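Stop buying new arms for old problems

Quick one before I lose the evening. Had the argument again at the Plernberg workshop, the one about whether a home-built robot cell should work on clean made-up parts or on real junk. I say junk. Every time.

Foam cubes are fine for a week. You learn your axes, you learn which way is up, you feel great. Then you hand the thing a desktop tower and find out your week of cubes taught you very little. A memory slot has latches. A drive sits in a caddy with rails. Cables go wherever they feel like going. None of that is in the cube.

Geetha Chacko disagrees with me and she's built more of these than I have. Her line is that you earn the hard parts, start simple, get your numbers, then move up. Fair. But I've watched people sit on simple for a year becuase the numbers looked good. She logged 600 picks on blocks and I still don't know what they told her about pulling a memory stick.

Money comes up too. We've put 1755 into our cell so far and 687 of that went on the table and fixtures. People wince at that. I'd spend it again. A stiff table that doesn't shift when you lean on it, a tray where every part has its own spot — boring stuff, and it's where most of our bad days came from before August. Hüsnü Şimşekoğlu wanted the cash for a better wrist. We voted, he lost, he's still bringing it up.

And the old computers cost next to nothing. Offices clear them out. Same screws, same slots, row after row of the same model if you ask nicely. Try getting that kind of repeat part from a hobby store.

What I don't buy is the idea that taking a PC apart is "solved" since a person can do it in minutes. A person has fingertips and a lifetime of jammed drawers. Two stiff fingers coming straight down have niether. So give them the real slot early, let them be bad at it, write down how. 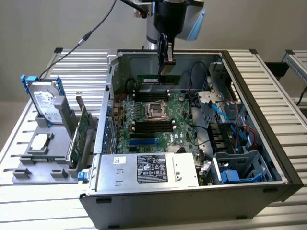 Anyway Geetha wants one more round of blocks first. I've said no. We'll see who gets to the bench earlier.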